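In November I visited the open day of Peixoto, in their hall in Rancombe, because our canteen is looking for a serving robot. The train from Brerkstead takes 91 minutes, and the entrance was free with registration.

The product is called Emmont. It is a service package: two arms, the grippers, the software and a yearly contract for maintenance. The company offers it to small canteens and kiosks which want to prepare snack orders in the evening. A visitor chooses from a list on a tablet, and the arms should collect the order in a basket. The list had 119 articles, but for the open day only a small part of it was active.
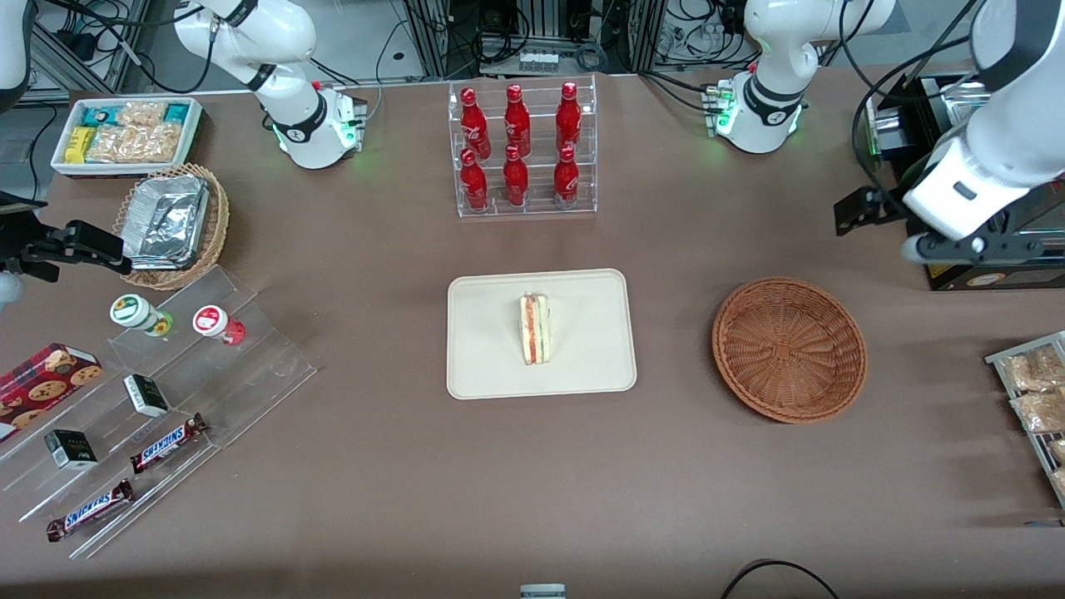
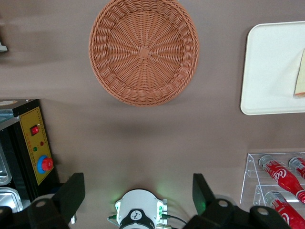

*Emmont demonstration table in Rancombe, with the woven basket and the soda bottles on the clear rack.*

I asked mainly about the price of the grippers and about soft food. For the sandwiches, the company recommends a firm bread and a fixed place on the tray. New articles must be taught by their staff, and this takes up to 5 working days. For me this is long, as our menu changes often. The contract includes 100 hours of remote support per year, and additional hours are paid separately.

I liked that the staff answered the technical questions with patience and did not promise too much. I missed a written list of packaging that is not suitable. They said they will send it by e-mail. Cleaning of the grippers was also not shown, and for a canteen this is an important point.

The afternoon tour started at 2 p.m. and was too full. I recommend the morning one.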